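4. Placing the rack and running the first burn-in

Read this section before you power anything. The quick card in the box says the Penton rack unit can go "anywhere convenient." We don't agree with the card, and neither did most of the people who sent units back in August.

4.1 Choosing a spot

1. Pick a level surface that doesn't wobble when you lean on it. Push down on each corner with your palm to check. A desk that feels solid under a laptop may not feel solid under this.
2. Leave 10 inches clear behind the rack and 12 inches above it. The older Erkville manual asked for less. That figure came from a test with the side panels off, so treat it with suspicion.
3. Keep the rack away from radiators and sunny windows.

NOTE: Anti-vibration feet are sold for this rack under several names. We tried the Orakzai set and could not measure any difference. Buy them if you like how they look.

4.2 Connecting power

4. Check that the main switch is set to OFF.
5. Plug the rack straight into a wall outlet. Power strips with "audio grade" or "clean power" printed on them are still power strips.
6. Turn the switch to ON and wait 15 seconds. The status light goes from red to amber.
7. If the light stays red, switch off, wait a full minute and try once more. Do not keep trying. A third attempt has never fixed anything in our shop.

CAUTION: Never open the rear cover while the rack is plugged in, whatever the forum posts say about the standby mode being safe. 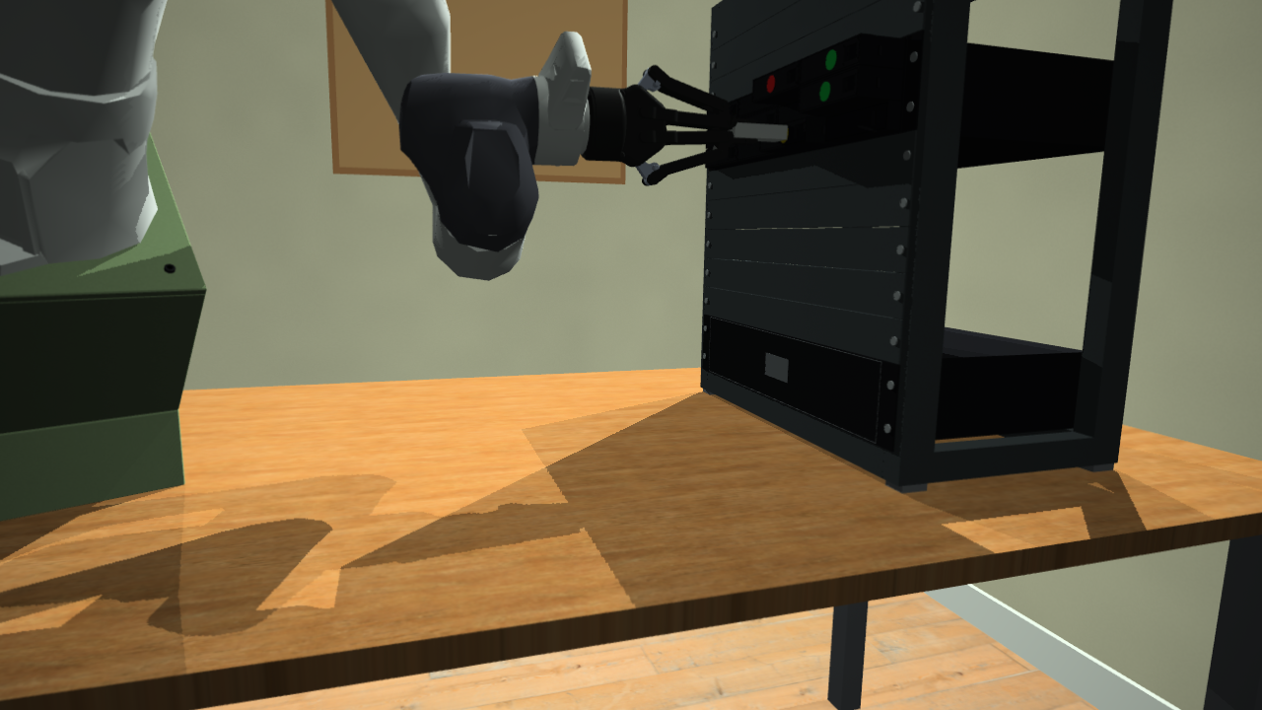

Fig. 4-2. Tall rack on a wooden table.

4.3 Burn-in

8. Load the Kulthorpe test file and press START. The display shows code 1456 while the test is running.
9. Let it finish. Some sellers claim a long burn-in "settles" the parts – we have seen no evidence of that. The test is there to find early faults.
10. Write down any error code before you clear it. The log is supposed to keep the codes, but it loses them when the power drops.

Section revised December 2021 by Sobia Khattak. For wall mounting, go to section 5.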